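Paid listening study: people who live near the Ekpo rail line

Posted 11 November 2018

14 shares
3 comments

Broltwood Sound Survey is looking for adults who live near the Ekpo freight line to take part in a study of night noise and sleep. The study runs for 13 weeks and is paid. You do not need any background in science, and you do not need to have strong feelings about the trains one way or the other. We want people who sleep fine as much as we want people who don't.

The line was reopened to overnight freight in June. We have already measured sound levels at the trackside. What we lack is a record from inside people's homes, in ordinary bedrooms, with the windows the way people keep them.

Who can apply

You must be at least 20 years old and have lived at your current address since before June. Your home should be on the Stavwood side of the river, between the old depot and the Prakard Road crossing. Renters and owners are both welcome. If you rent, you do not need your landlord's permission, as nothing gets attached to the walls.

Only one person per household can be enrolled. If two of you want to do it, decide between yourselves before you send the form.

We can't take people who work nights more than twice a month, people who use a white noise machine every night, or households with a baby under one year old. Earplugs are OK as long as you write down when you use them. Pets are OK. Snoring is OK, yours or anybody else's.

What you will do

You will get a small sound logger to keep on a shelf or dresser, at least three feet from your pillow. It records loudness only. It does not record speech, and there is no way to play anything back from it. It plugs into a regular outlet and needs to stay on day and night.

Each morning you fill in a one-page diary: when you went to bed, when you think you fell asleep, any times you remember waking up, and what you think woke you. If you don't know what woke you, write "don't know." Please don't guess that it was a train. Most people need a few minutes for this. Paper diaries are the default, but there is an online version if you would rather type.

There are three visits to our office at Stavwood Hall, at the start, in the middle and at the end. The first includes a standard hearing check and takes the longest, so leave a full morning or afternoon for it. The other two are short and are mostly for swapping diaries and going over any missing days. Evening visits are possible if you ask early.

You can travel during the study. Up to 9 nights away from home are allowed in total. Mark them in the diary and leave the logger running.

Pay

Participants who finish receive $200, paid by check at the last visit. If you stop early you will be paid for the weeks you completed -- you don't have to give a reason for stopping. Bus fare to and from the office is paid back on the day. Bring your receipt or ticket. Parking behind the hall is free but the lot fills up when the dance classes are on.

Privacy

Your name and address are kept apart from your diary and logger readings. The published report will group homes by distance from the track and will not show individual addresses. The railroad is not paying for this study and will not see your forms. We will mail every participant a copy of the report when it is done.

How to apply

Pick up a form at the Stavwood Hall front desk or ask us to mail you one. Write your street address clearly, along with which floor your bedroom is on and which way its window faces. A lot of forms come back with the window question blank, and then we have to call.

Questions about the study should go to Babatunde Igwe, who is running enrollment. Leave a message at the desk with a phone number and a good time to reach you. He returns calls in the late afternoon.

We will be filling places by location, so an early form does not guarantee a spot. The blocks closest to the Prakard Road crossing are filling quickly. We are still short of people on the upper streets, where the sound carries differently, and on the ground floor anywhere.

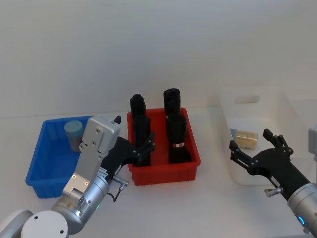

If you are not selected, we will keep your form for the follow-up study unless you check the box asking us to destroy it. The follow-up will use the same rules and the same diary, and you would not have to apply again.

14 shares
3 comments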